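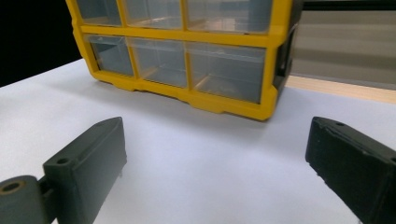

Nighat Lodhi

Home | Projects | Reports | Data notes | People

Reading time: 3 minutes

Progress report to the Urden fund, second period: drawer tasks taught with the hand-held gripper

1. Work covered

The period was spent on one family of tasks, opening and closing small drawers, demonstrated by hand. The operator holds the gripper tool, carries out the movement directly and the camera on the tool records it. The test object is a yellow plastic parts organiser with clear drawers, placed on a white tabletop. Remote-control sessions on the arm at Amthorpe continued alongside, at a lower rate, so that the two methods can be compared on the same task.

2. Demonstrations recorded

We hold 2363 demonstrations after checking. Each is a single opening or a single closing, starting with the fingers spread and clear of the organiser. Recordings in which the operator made a second attempt at the drawer are kept in a separate folder and are not part of the total. They may be of use later for teaching recovery, but no work on that is planned under the present grant.

Hand-held demonstrations take up to 23 seconds. Remote-control demonstrations of the same movement are longer and contain more pauses, mostly just before contact, where the operator is judging depth from the screen. We have not trimmed the pauses. A version with them removed will be made if the first training run copies them.

3. Points arising

Clear fronts. Reflections on the drawer fronts change with the angle of approach and can wash out the interior. The position of a front is easier to judge from the yellow dividers and the rail between the rows than from the plastic itself. Sessions are now split between two lighting set-ups – overhead only, and overhead with a side lamp – and the set-up is written into the session record.

Low approaches. When the tool is held close to table height, the upper drawers are partly lost from view. This is acceptable for lower-row tasks. For upper-row tasks operators have been told to begin higher and come down, and recordings made before that instruction have been marked.

Fingers. The printed fingers have tapered tips, which suit narrow gaps but can slip off a smooth front if the pull is not straight. Şimşekoğlu has drawn a version with a flatter inner face. It has not been printed, and no demonstrations will be mixed between the two shapes without a label.

Timing. Camera frames and finger-width readings drifted apart in long sessions. Sessions are now stopped at 60 minutes and the clocks reset. Earlier sessions were realigned from the moment the fingers close, and those that could not be realigned were dropped before the total above was taken.

4. Spending

Spending is within the agreed amount. The line for operator hours is ahead of plan and the line for printed parts is behind it. I ask for permission to move the difference between the two.

5. Next period

The first training run on the hand-held set will start in December. Testing will be at Flanelby, on a table the operators have not used, with 6 placements of the organiser fixed in advance. Remote-control data will be added in a second run, with all other settings unchanged. Still to be settled: whether a drawer left slightly open counts as closed. I would like the fund's view on this before testing starts.

Contact: Nighat Lodhi, Urden project office | Copyright Urden | Back to top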